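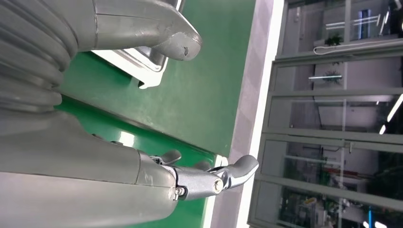 Com que frequência se deve tirar a crosta branca da chaleira elétrica?
Uma vez por mês se a água da sua zona for dura, de dois em dois meses se tiver sorte. Se já ouve pedrinhas a bater no fundo quando a enche, a data passou há muito tempo e mais vale tratar disso hoje.

O calcário é o inquilino mais fiel de qualquer cozinha. Não paga renda, instala-se primeiro na chaleira, depois no ferro de engomar, e quando damos por ele já tem a torneira em seu nome. Eu convivi com o meu durante anos, numa espécie de trégua, até ao dia em que o chá apareceu com uma película por cima e comecei a ler coisas sobre ácido cítrico a horas impróprias.

Vinagre ou ácido cítrico?

Os dois funcionam. O vinagre branco é barato e está em todo o lado, mas deixa a casa a cheirar a pickles até ao jantar. O ácido cítrico em pó não cheira a nada, guarda-se num frasco bem fechado e custa pouco, desde que não o compre nos saquinhos minúsculos da drogaria fina. Comprei um da Kadau, com instruções em sete línguas e nenhuma delas clara. Faz o mesmo que o pó a granel.

A receita da casa: meio litro de água na chaleira, 18 gramas de ácido cítrico, mexer com uma colher de pau. Aquecer sem deixar ferver - perto dos 50 graus chega - e desligar. Depois vá fazer outra coisa. Meia hora é suficiente para um caso normal. Deita-se fora, enxagua-se duas vezes, ferve-se uma chaleira só com água e essa também vai pelo ralo. Se a sua família for do género que bebe tudo o que encontra quente, deixe um bilhete colado à tampa. O meu dizia VENENO, o que foi um exagero, mas resultou.
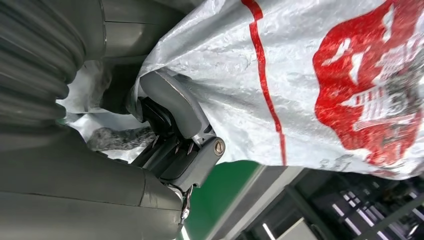 Texto da redação de Sturier, caderno da casa
21 de janeiro de 2020

Passemos à torneira. O arejador, aquela redezinha na ponta do bico, é onde o calcário guarda as poupanças. Desenrosca-se à mão, com um pano à volta para não riscar o metal. Se não ceder, alicate por cima do pano, com calma. Vai para um copo com vinagre durante a noite e de manhã esfrega-se com uma escova de dentes velha. Convém marcar a escova. Uma escova de dentes velha é muito parecida com uma escova de dentes, sobretudo às sete da manhã.

Antes de o desmontar, repare na ordem das peças: rede, disco, anilha. Eu não reparei e passei uma semana com um repuxo digno de jardim público.

O chuveiro é mais simples. Um saco de plástico com vinagre morno, preso com um elástico à volta da cabeça do chuveiro, duas horas. Nos acabamentos dourados ou pretos não faça nada disto, que o ácido come-os. Para esses, água com um pingo de detergente e resignação.

Mármore e outras pedras calcárias: nada de vinagre, nada de limão, nem sequer «só um bocadinho». O ácido ataca a pedra exatamente como ataca a crosta, e a mancha baça que fica não sai com pano nenhum. A minha bancada tem uma, do tamanho de uma moeda, e é lá que pouso a fruteira.
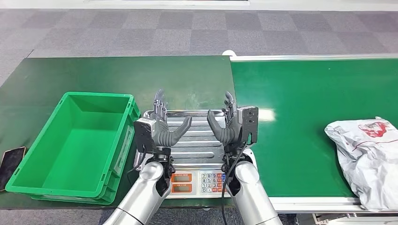

Odete: Eu cá deixei-me de ácidos e passei a encher a chaleira só com água do jarro filtrante, e desde julho que o fundo está limpo. O filtro é que sai caro, isso ninguém desconta nas contas.

É verdade, e agradeço a franqueza. O jarro atrasa a coisa, embora os cartuchos tenham de ser trocados a tempo. O meu, um Deng, tem uma luzinha que pisca quando chega a altura, e já me habituei tanto a ela que a tomo por decoração. Quem prefere gastar menos pode simplesmente esvaziar a chaleira à noite e deixá-la aberta. Água parada é convite.

O ferro de engomar merece um parágrafo de respeito. Leia primeiro o manual, porque há modelos em que o vinagre estraga as juntas. Se tiver botão de autolimpeza, use-o: depósito cheio, temperatura no máximo, ferro desligado da tomada e virado para o lava-loiça, botão carregado. Sai vapor, sai água suja e saem umas lascas castanhas que explicam muita coisa sobre as minhas camisas. No fim, passe-o por um trapo que não lhe faça falta.

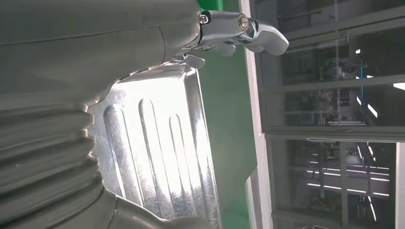

Para a próxima página: juntas de azulejo e outras tristezas.

Ficou por dizer o da máquina de lavar loiça. Sal no depósito próprio, e sal dela, grosso e sem iodo. O da cozinha traz aditivos que acabam por entupir o que devia proteger. Em Zidberg a água é tão dura que encho o depósito a cada 9 lavagens e ainda assim os copos saem com ar de nevoeiro. Um copo de vinagre no cesto de cima, de vez em quando e com a máquina vazia, ajuda um pouco. Os copos que já estão baços de tanto desgaste não voltam atrás. Servem para guardar lápis, e para as visitas que chegam sem avisar.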